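Kokonel publishes maintenance schedule for hand-held grippers

Nukbridge, November. Kokonel has issued a setup and maintenance schedule for the hand-held parallel grippers its field teams use on household textile work. The schedule covers the linkage, the finger pads and the grip housing. It replaces the single-page checklist supplied to teams until now and applies to every unit serviced at the Nukbridge workshop.

The schedule was drawn up from 2,752 service entries logged by the workshop. Worn or contaminated finger pads were the most frequent cause of a unit being returned. Lint from dark fabrics builds up on the pad face and lowers grip on thin cloth. Play in the linkage pins was the second most frequent cause and shows up as uneven closing of the two fingers.

Under the new schedule, pads are wiped with a dry lint-free cloth at the start of each session and inspected every 200 grip cycles. A pad with a nick, a lifted corner or a glazed patch is changed. Pads are changed in pairs, and the gap between them is then reset with the fingers fully open.

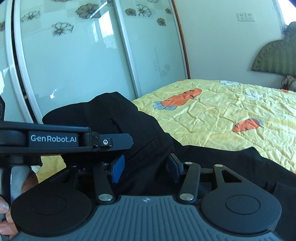

Hand-held gripper with blue rubber finger pads, positioned over a black garment.

Linkage pins are checked with the gripper unloaded. The technician holds the housing still and moves each finger sideways by hand. Movement at the pad tip must not exceed 2 mm. Units outside this limit are withdrawn and the pins replaced as a set. The screw at the mounting arm joint is checked at the same time and must not be tightened while the arm is under load.

The grooves of the housing are brushed out along their length. Compressed air is not permitted, as it can drive fibres into the linkage. No lubricant is to be applied within 42 mm of the pads.

Replacement pads and pin sets will be supplied by Zheng from its Hindulora depot. Teams should order by unit serial number and return worn parts to Nukbridge with the service card. The workshop accepts units on Saturday mornings as well as during normal weekday hours.

The schedule is available on request from the Kokonel service desk.

Ends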